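2020年12月19日,冬休第不知道多少天,开个长串。主题是把我那堆纸质棒球记录本搬进 Nekar(记分软件),外加重温一场打了14局的比赛。没兴趣的朋友可以先静音我,今晚会有点吵!

先交代一下,我给 Keltitz 队做记录员好些年了。说是队,就是本地联赛那种,队员白天各有各的班要上,晚上套上球衣来打球。记录员也一样,下班,啃个面包,削铅笔,坐到本垒后面那张掉漆的小桌子旁边。

主场叫 Rocha 球场,左外野的墙特别近,右外野的墙特别远,左打的强棒来了都要骂两句。记录台正好在风口上,四月份的比赛我戴着半指手套写字,写出来的“K”像一只被踩过的蚂蚱。

手上的本子大概20本,有横开的有竖开的,有两本被可乐泡过,有一本封面上还记着当年谁欠我一根热狗的钱(还没还)。

为什么要搬?联盟明年一月要把历史数据统一收一遍,各队自己交。能导出文件的就导出,导不出的就交扫描件。我看了一眼自己的字,决定还是老老实实录进去吧……扫描件交上去,对面的人会恨我的。

Nekar 用下来的感受:录现场比赛很顺,点来点去跟玩游戏似的。录老比赛就有点折磨,它默认你知道每一球的球数,可我早年的本子只记打席结果,好坏球根本没写。

解决办法是有个“仅结果”模式,藏在设置的第三层菜单里。我前两个晚上不知道,每个打席都在那里编好坏球,编到自己都良心不安,后来全删了重来。各位如果也在用,先去开这个!先去开这个!

到今天为止录完1080个打席。听着挺多吧,摊到一整个柜子的本子上也就啃掉一个角。手腕已经开始抗议了,左手敲键盘右手翻本子,翻页那只手反而更酸。

顺便科普一下记录符号,评论区之前有人问。守备位置都用数字,投手是1,捕手是2,一垒3,二垒4,三垒5,游击6,然后外野从左到右是7、8、9。游击传一垒出局,就写6-3。双杀6-4-3,看多了会觉得像电话区号。

三振写K。没挥棒被三振的,很多人写反过来的K。我早年不知道这个写法,写的是K后面加个小圆点,再后来又改成K下面画横线,同一个本子里三种写法都有。录入的时候全靠猜那一年的我在想什么。

还有更要命的:有一整季我给“牺牲触击”和“高飞牺牲打”用了同一个缩写。同一个!区分它们只能看守备位置,球到了7、8、9手里基本就是高飞,1、2、5处理的多半是触击。侦探小说都没这么费神。

翻着翻着就翻到那场了。Keltitz 主场对 Drarnisden,老冤家,两个镇中间就隔一条河,两边的人结婚都要先问对方家里支持哪队。

当晚入场751人,我写在页眉上,还描了两遍,说明那会儿的我很激动。Rocha 平时的看台什么样大家心里有数,带便当来睡觉的都能一人占一排。

客队一局上就拿了两分。四坏、盗垒、中间方向安打,再来一支右外野线边的二垒安打。我们先发那天手感很差,第一局用球数我没记(看,又来了,好坏球没写),但旁边空白处有一行小字:“好久。”

三局下追回一分。靠的是触身球上垒,触击推进,然后一支落点特别丑的内外野之间的小飞球。本子上我画的那条线歪歪扭扭的,跟那颗球的路线一样。

六局下扳平,二比二。三垒安打!在 Rocha 打三垒安打只有一个地方,就是右外野那个深得离谱的角落,球滚进去像掉进井里。下一棒一个游击滚地球,人回来了,打者一垒出局,6-3,打点一分,干干净净。

然后就是漫长的什么都没有。七局、八局、九局,双方轮流上垒轮流被留在垒上。本子上全是菱形画了一半,像一排没盖完的房子。

九局下我们其实有机会的,一出局二三垒有人。对方内野趋前,我们的打者打了个又硬又直的平飞球,直接进了三垒手手套,他顺脚踩垒,双杀。全场一起“啊——”了一声,我笔都掉了,铅芯断在桌缝里。

进延长赛之前有个插曲,客队的换人。他们把指定打击调去守左外野,按规则指定打击就没了,投手要进打序。主审过来跟我核对打序,我说这位应该打第五棒,他说第七棒,两个人隔着铁丝网对着本子看了半天。

我是对的。这件事我可以讲一辈子。

当年联赛没有突破僵局那一套,不会从延长赛开始就先放个人在二垒。就是硬打,打到有人赢为止。现在很多朋友觉得放跑者好,快,大家都能早点回家。我理解,可我心里还是偏爱老办法,理由非常不理性,就是喜欢看大家打到发懵。

十一局上,客队拿了一分。投手暴投,三垒跑者回来。当时看台上有人开始往外走了,我听见停车场有车发动的声音,还有点生气(你们回来啊!)。

十一局下,我们又追平了,三比三!两出局以后的一支安打,二垒跑者拼了命往本垒冲,捕手接到球的时候人还没到,可是传球偏在一垒侧,手套往回一扫,没碰着。主审两手一摊,安全。Drarnisden 那边休息区当场就炸了,吵了好一阵。

我在这一格旁边写了“碰没碰到?”然后又划掉了。记录员不能有意见,主审说什么就写什么。但是划得不彻底,还看得见,嘿。

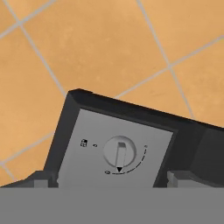
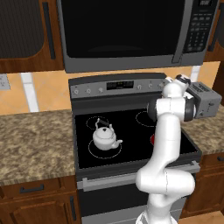
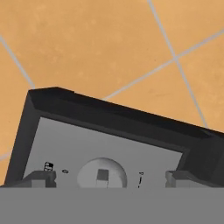
第一张和第三张:橙色地砖。第二张:黑色炉面、木柜子和棕色花岗岩台面。

接着说。问题是,我的本子只有十二局的格子。

印刷的人大概觉得十二局足够了,谁没事打更久呢。十二局下结束还是三比三的时候,我看着那页纸的右边缘,心里发凉。有人用下一页接着写,有人往统计栏里挤,我的选择是撕了一张白纸,用胶带粘在右边,拿尺子现画格子。

画格子的时候攻守已经交换完了,十三局上第一个打者都站进打击区了,我还有三行没画。一边画一边听广播,耳朵听见“一垒安打”,手在画线,脑子里反复念“一安、一安、一安”怕忘。

所以十三局上的记录格外难看。有一个出局我写的是4-3,后来又改成1-3,改完旁边还打了个问号。这次录 Nekar 它必须要一个确定的答案,我对着那个问号坐了好久,最后按1-3录了。如果有当时在现场的朋友记得,求求来告诉我,滚地球到底谁传的!

投手也见底了。到十三局,我们牛棚里能投的就剩一个平时守一垒的,中学的时候投过球。他热身的时候捕手一直在笑。对面也没好到哪里去,上来一个中外野手,球速还行,就是不太知道球要去哪里。

结果两个“假投手”投得比真的还稳!十三局零比零,十四局上也是三上三下。三个出局分别是K、6-3、F8,我喜欢F8,中外野高飞球,接球的人有足够时间慢慢跑过去,看台上的人也有足够时间把心放回去。

十四局下,先头打者四坏。对面那位中外野手投手终于露出本色了。然后触击,成功,一出局二垒有人。下一个又是四坏,一二垒。

再下一个,右外野方向飞球,被接住了。可是接得很深(感谢 Rocha 那个井),二垒跑者起跑上了三垒。两出局,一三垒。

我到这里已经站起来写字了。记录员站着写字很不专业,本子会抖。

上来的是我们的捕手,蹲了整整14局的捕手!当晚前面的打席一支安打都没有。我录入的时候又数了一遍他那一排格子,出局、出局、四坏、出局、出局,真的看得人心疼。第二球他打了个软绵绵的小飞球,落在一垒手后面,谁都没够着。

四比三,再见安打。球的落点我在纸上点了一个很用力的点,把纸戳穿了。今天翻出来,那个洞还在。

赛后更新记录又花了好久。双方出赛人数多,我要核对打席加总:打数加四坏加触身加牺牲,应该等于得分加残垒加被打出局的数。这是记录员的“配平”,对不上就不能回家。

第一遍没对上,差一个。第二遍还是差一个。球场灯都要关了,管灯的人站在门口看我。最后发现是十三局漏了一个残垒,就是我画格子那会儿!那位一安上垒的仁兄,留在垒上没有被我写进去。补上,配平,收笔,合本子,手冻得跟冰棍似的。

录进 Nekar 以后它自动跑了一遍平衡检查,绿色小勾。你们不懂那个绿色小勾对我的意义。隔了这么多年,软件告诉我那晚没记错(除了那个问号)。

但是!Nekar 有个毛病我必须吐槽。延长赛的局分在手机上显示到第九局以后就要横着滑,而且每滑一次它都跳回第一局。查第十一局的时候我滑了又滑,差点以为自己看错比赛了。

还有球员重名的处理。我们队有一季同时有两个同姓的外野手,我本子上是用大小字区分的,大一点的是个子高的那位。软件不认大小字(当然),只能加背号。背号我得去翻秩序册,秩序册在我妈家,我妈说拿去垫花盆了。

花盆挪开了,秩序册还能看,就是左外野手那几个人的背号上面有个圆圆的水印。凑合。

有人问,录完以后纸本怎么办?留着啊!软件里没有那个戳穿的洞,也没有页边那些废话。比方说有一场我写的是“二垒审今天换了新鞋”,对数据毫无意义,我看了笑半天。

还有一页写着“风从左往右,七局以后停了”。这种倒是有用,那天前半场有两个飞球跑到线外去了,后来就没有。现在 Nekar 里可以填天气备注,我就老老实实抄进去了。

也有人问我怎么入门记录。建议就一条:带两支铅笔一块橡皮,找一场没人认识你的比赛,从头坐到尾。别一上来就记好坏球,先把出局怎么来的写清楚。漏了就空着,回头问旁边的大叔,看台上一定有一位大叔什么都记得。

千万别用圆珠笔。我用过一季。那一季的本子看着像被人审讯过。

失误还是安打这种判断,刚开始会纠结得睡不着。我的标准是“正常努力能不能处理掉”,规则里也差不多是这个意思,可什么叫正常努力,每个人心里那把尺子都不一样。球员会来找你,球员的爸爸也会来找你。

被找得最凶的一次,是一位三垒手的爸爸,从看台上一路走到记录台,问我为什么那球算失误。我说手套碰到了。他说弹跳不规则。我们俩聊了一整局,聊到最后他请我吃了一根香肠,失误没改。

回头说 Drarnisden。录到这里我发现一件好玩的事,我这边本子上他们的打者名字,有好几个是听广播写的音,跟他们自己交的名单对不上。我写信去他们那边问,对方记录员回得很快,附了整整齐齐一份对照表,末尾加了一句:“贵队十一局下那一分,我们这边本子上也有问号。”

哈哈哈哈哈哈哈!多少年了还记着!我回信说主审判了安全,就是安全。对方回了一个棒球的表情,没有别的字。

不过对照表是真的帮了大忙,省了我起码两个晚上。河对岸的朋友,下次来 Rocha 我请喝热的,左外野看台底下那家的姜茶,别点咖啡,咖啡像洗过抹布。

再问大家一个技术问题,懂 Nekar 的进来看看:比赛中途因雨暂停,隔天续赛的,你们是录成一场还是两场?我录成一场,但续赛那天有两个人是前一天没来的,软件提示“该球员不在出赛名单”,要强行加。强行加了以后先发名单也跟着变,我又得手动改回去。

更新:有朋友回我了,说要先把续赛的人放进“板凳”再换上场,顺序不能反。试了,成了!谢谢谢谢。其余还在强行加的朋友可以抄作业了。

又有朋友问一垒手那天投球的数据,我刚去查了,两局,没有失分,一个三振,一个四坏。他生涯的投球成绩就这一场,防御率零。据说他现在跟同事介绍自己都说“我以前是投手”。

(他没说错,数据库里写着呢。)

那位中外野手投手就惨一点,本来前面投得好好的,记了个败投。滚出去的那颗小飞球怎么也不能怪他,可是败投就是败投,四坏上去的人跑回来得分,自责分也是他的。录到这一格我替他叹了口气。

今晚计划是再录三场,然后睡觉。下一本是被可乐泡过的那本,页与页粘在一起,要用尺子一点一点挑开,挑的时候得屏住呼吸,我家猫还偏要这时候上桌。

刚挑开第一页。左边一半是清楚的,右边一半是棕色的。第六局以后字迹全部晕开,能看出是个“6”还是“8”全凭天意。有没有人家里还留着那一季的剪报?哪怕只有比分也行,私信我。

猫坐在秩序册上了。先这样,我去录了,一月交之前应该还会再开一串。

#Keltitz棒球 #记录员日常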